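Home Organization, Unit 4: Sorting a Mixed Table
Handout for the evening group, Hindthorpe Adult Learning Center

Please read this before the November meeting. In Unit 3 we worked with closets, where most things are of one kind. A living room table is more difficult, as medicine, shopping and papers come to rest on the same surface.

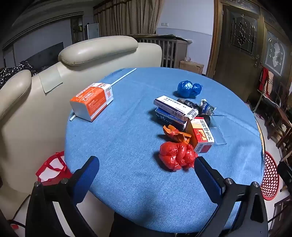 The method has four passes. Do them in order, and do not leave the room until the fourth one is done.

Pass 1. Medicine. Take all the boxes first and stand them in one row. Read the name and the expiry date on each box. If the label is in a language that somebody in the home does not read, write the name and the use on a small sticker, but do not cover the original text or the barcode. Medicine you do not want any more goes back to the pharmacy. Do not put it in the kitchen trash.

Pass 2. Knotted bags. A knotted plastic bag must be opened before you decide about it. In the Laltora exercise last term, our group opened 69 knotted bags and 17 of them had something inside that the owner wanted to keep. If the knot is very tight, cut beside it and not through the middle.

Pass 3. Cartons and packages. Stand up any carton which lies on its side and check if it is open. Flat plastic sheets and empty wrapping are collected together, in one bag only.

Pass 4. Long and soft things. Sticks, rods and similar go against a wall or in a tall holder. Clothes left on the sofa go to the bedroom or to the wash. A shopping bag on the floor is emptied and folded.

The tablecloth is the last. Shake it outside, and wash it if the label permits.

About time: the first pass takes longer than you expect, up to 17 minutes for a full table. Please do not shorten it.

Homework
Choose one table at home and do the four passes. Write down what you moved and where you put it. Half a page is enough. Those who use the Blöndal workbook can write on page 356.

Next unit: drawers (bring your Erkow divider set, if you have it).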